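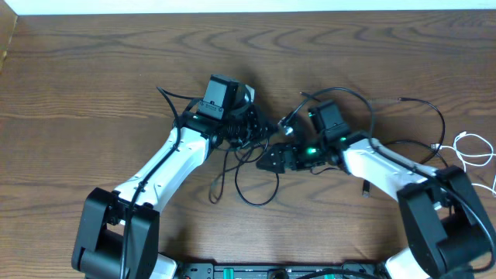
Figure 2. The two-arm bench set, grippers turned towards each other over the table. Each arm carries its own wrist camera.

Home » Papers » Methods » Costs
Print this page | E-mail this article
Filed under: Lab equipment and budgets

3. Buying and budgeting

3.1 What was on the list

Two arms, two wrist cameras, one shared rail, one table. That was the request as it went in. Quotes were asked from Livside and Sorix, both for the pair. Sorix came back first, Livside a good while after, with the cameras priced apart. We took Livside for the arms and left the cameras with Sorix – more paperwork, but a shorter wait.

Table not budgeted. The Carrilho site had one and let us keep it. Should of been a line in the plan all the same, as a second site will have to pay for its own.

3.2 Cables

The weak part of the plan. First draft had a single line, "sundries", 500 euros, meant to cover cables, plugs, clamps and anything else. Gone before the end of October. Second request, another 500, agreed without much talk but it cost us weeks in waiting.

Lengths were the main fault. We had measured on the drawing, arm at rest, straight runs. An arm that has to reach the middle of the table needs slack at the wrist, and the slack has to go somewhere. Both arms of the set are wired with black cable, and a good deal of it ends up on the work surface (Fig. 3). Cable guides were quoted by Ravar as an extra and we said no at the time. Would say yes now.
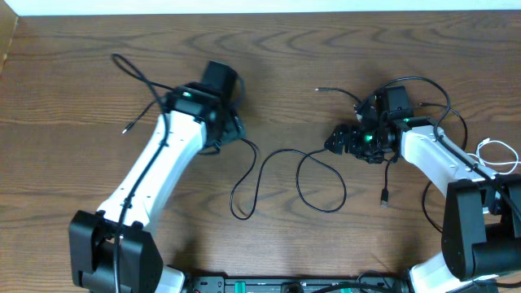
Figure 3. Cable on the work surface between and beside the grippers. Mounting rail at the bottom.

For planning, we now split the old line as follows: power, data, guides and fixings, spares. Each gets its own sum. Spares should include at least one of every cable type in use, bought with the first order and not later. Delivery on a single odd lead took as long as delivery on an arm.

3.3 Time and upkeep

Setting up was planned as one job and became three – fixing the rail, wiring, camera checks. None is hard. But they need different people and we had booked one. Hours for this were not in the bid at all and were taken from the running budget, wich we do not recommend.

Upkeep is a guess so far. Gripper parts from Livside are sold in sets only, so a single worn finger means buying the lot. Sorix will swap a camera inside the first year, after that full price. We have put both down under yearly costs for the Carrilho site and will correct the sums once there are real bills to go on.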